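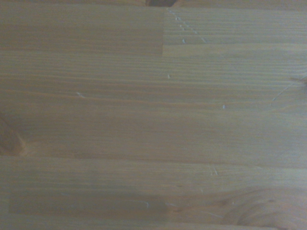

Trostitz 排练与演出厅 开场前安全检查表(附检查意见)

适用场次:Skullent 乐队专场,Bassi 暖场
检查时间:15:20 开始,开门前完成复查
额定人数:146 人(含乐队及工作人员)
结论栏写法:合格 / 整改后合格 / 不合格 / 不适用

上一版检查表把舞台和后台混在一起,填的人来回跑。这一版按走动路线排,从装卸门进,绕舞台一圈,再到调音位、观众区,最后回后台。填表时照顺序走即可。

一、装卸门与通道

1. 装卸门可从内侧直接推开,无链锁、无插销
结论:合格
意见:门底胶条脱了一截,刮地,不影响开启,已报修。

2. 通道净宽保持畅通,航空箱不得靠墙双层堆放
结论:整改后合格
意见:Bassi 的鼓箱和两只空琴箱堆在通道右侧,挡住了灭火器。箱子已移到侧台,灭火器前面的地上重新贴了黄线。散场装车的时候最容易再堆回去,请舞台监督留意。

3. 坡道防滑条完整
结论:合格

二、舞台面与搭建

4. 台板拼缝平整,锁扣全部扣紧
结论:整改后合格
意见:鼓台后排有一处锁扣没到位,踩上去有响声。重新扣紧后再踩无异响。Skullent 的两位主唱整场都在台前左右换位,台口那一排要逐块踩过,不能只看。

5. 台口边缘有荧光标识
结论:合格
意见:左侧一段旧胶带翘边,撕掉重贴。

6. 鼓台围挡与防滑垫
结论:合格

7. 台口返送音箱不越过边线
结论:合格
意见:乐队提出想把中间那只往前挪,踩着唱。没有同意。音箱不是踏台,要踏台请用厅里的矮台,矮台已经固定好。

三、电源与线缆

8. 舞台配电箱漏电保护按钮测试
结论:合格
意见:三路都按过,都能跳。复位后灯光控台重启了一次,以后请在灯光编程之前做这一项。

9. 乐器电源与灯光电源分路
结论:整改后合格
意见:吉他手的效果器板原先接在侧灯的插排上,已改到乐器专用路。底噪也跟着小了。

10. 插排不串接,不悬挂,不压在地毯下
结论:整改后合格
意见:键盘位后面发现一处串接,拆掉,换成长线。换下来的插排外壳有裂口,已剪断插头报废。

11. 横穿走道的线缆有线槽或压线板
结论:合格
意见:调音位到舞台的多芯线走原有线槽。Tiron 录音组另外拉了两根信号线,用的是布基胶带,只允许沿墙走,过门口的一段已加压线板。

12. 无线话筒备用电池
结论:合格
意见:严格讲不算安全项,但上一场有人演出途中跑上台换电池,在线上绊了一下,所以留在表里。

四、吊挂与灯具

13. 每台灯具有保险绳,保险绳绕过主杆
结论:整改后合格
意见:2 号杆靠右一台摇头灯的保险绳挂在了灯钩上,没有绕杆。已降杆重挂。

14. 吊杆荷载不超过标牌
结论:合格
意见:本场没有加挂。乐队的背景布挂在后墙轨道上,不占吊杆。背景布有阻燃证明,复印件夹在本表后面。

15. 烟机与出雾口周围无遮挡,用油与机器型号相符
结论:合格
意见:烟感隔离须由值班经理本人操作并登记,演出结束后当场恢复。恢复时间也要写,上个月有两场漏填。

五、调音位与工作台
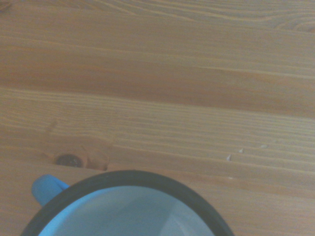

调音位的检查范围包括控台、外设机柜、笔记本电脑和旁边的木工作台,四处都要看电源适配器有没有垂在半空,机柜散热口有没有被谱夹或外套盖住。饮料的规定和以前一样:控台和机柜上面一律不放杯子,带盖的也不行。要喝水,就像图中那只蓝色搪瓷杯一样放在木桌面上,杯子和设备分开两张台子。演出中灯光暗,伸手拿杯子的时候看不清,所以台面上除了杯子、谱单和手电,其他东西尽量收走。

16. 控台及机柜上无液体
结论:合格

17. 适配器和线头有固定
结论:整改后合格
意见:笔记本的适配器悬在机柜后面,已用扎带固定。

18. 调音位有手电、耳塞、应急联系单
结论:整改后合格
意见:联系单还是旧号码,换新。值班室内线为 2337。

19. 调音位围栏稳固,出口一侧不锁
结论:合格

六、观众区与声压

20. 两处疏散门标志灯亮,备用电源有效
结论:合格
意见:断电测试时两处都保持常亮。

21. 地面无积水、无碎玻璃,防滑良好
结论:合格
意见:吧台本场只用软杯。

22. 台前护栏连接销齐全
结论:整改后合格
意见:缺一只销子,从库房补上。护栏和台口之间要能让保安侧身通过,量过,够用。

23. 声压监测仪开机,取样位置在调音位
结论:合格
意见:试音时副歌段偏响,主要来自嘶吼人声和两把吉他叠在一起的中高频。音响师把主扩往下收了一点,返送没动。Skullent 的曲目里清唱段很轻,接下来那句嘶吼会突然顶上来,试音请一定唱到完整的转换段,只唱清唱段测不出峰值。

24. 入口处免费提供耳塞
结论:合格
意见:备 75 副。按上一场的领用情况够用,不够时到库房左手第二层拿。

25. 入场计数器归零
结论:合格
意见:两个入口各一只,每 20 分钟对一次数,报给值班经理。到额定人数停止放人,嘉宾名单同样计入。

七、后台与休息室

26. 急救箱封条完整,药品在有效期内
结论:整改后合格
意见:冰袋用完没补,已补。喉糖不属于急救用品,请不要再放进去。

27. 休息室无明火、无香薰蜡烛
结论:合格

28. 电水壶、挂烫机有人看管,用后拔插头
结论:不合格
意见:挂烫机插着电,人不在。已断电,机器收到值班室,需要时来领。复查时改为合格。

29. 后台至疏散门的路线向乐队说明过
结论:合格
意见:Skullent 和 Bassi 都走了一遍。Tiron 录音组到得晚,由舞台监督补讲,开门前完成。

八、遗留事项

装卸门底胶条:待维修,下一场之前换好。
舞台左侧荧光胶带:只剩半卷,需采购。
烟感恢复时间漏填:两场补登记,附在九月的记录本里。
Tiron 的信号线:如果以后常来录音,应从线槽里预留一路,免得每次都沿墙贴胶带。
第 12 项:有人建议移到音响组自己的清单,下一版再定,本场先按原表填。

开门前复查:18:40 完成。第 2、10、13、28 项重新看过,可以开门。
本表一式两份,值班室存一份,调音位留一份,散场后收回。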